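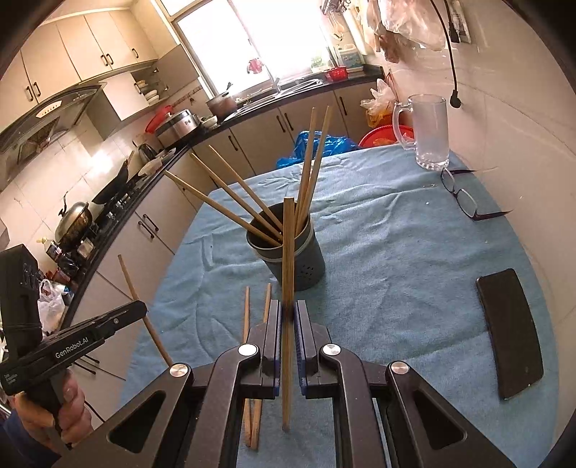 2 min read

1/ My neighbour Aurelio Robles has asked me three times now how I get my noodles to taste of something, so I'm putting it all in one place and he can stop knocking on the wall (I don't mind really, he usually brings cake).

2/ First thing, the broth. I used to boil everything hard for an hour and wonder why it came out cloudy and a bit sad. Now I keep it so low you'd think the hob was off. Chicken wings, a fat piece of ginger, the green ends of the spring onions, and then I go and do something else.

3/ I do mine for 125 minutes, which sounds fussy, but that's how long the swimming lesson and the drive back from Tristach take, and one evening it came out so well that I've never dared change it.

4/ Salt goes in the bowl, not the pot! I learned this from Abelardo Figueroa, who ran the little lunch counter in Vergara where I washed up the summer I was 18. A spoonful of soy, a few drops of sesame oil, a pinch of sugar, then the hot broth on top. You can make each bowl to suit whoever's eating it.

5/ Noodles: whatever you like, but cook them in their own water and take them out a bit early. They carry on softening while everyone is looking for a seat and arguing about the window.

6/ Eggs. Straight from the fridge into boiling water, six and a half minutes, then into the coldest water you've got. Peel them under the tap. If one tears, that one's yours – cook's rules in this house.

7/ Someone always asks about freezing. Yes, the broth freezes beautifully, but leave room at the top of the tub. I lost a good one in June by filling it to the brim, and I was finding bits of lid behind the peas for ages.

8/ Aurelio, if you've read this far, the ginger does not need peeling. Just give it a scrub. And I still have your cake tin, the round one, I'll drop it round after tea.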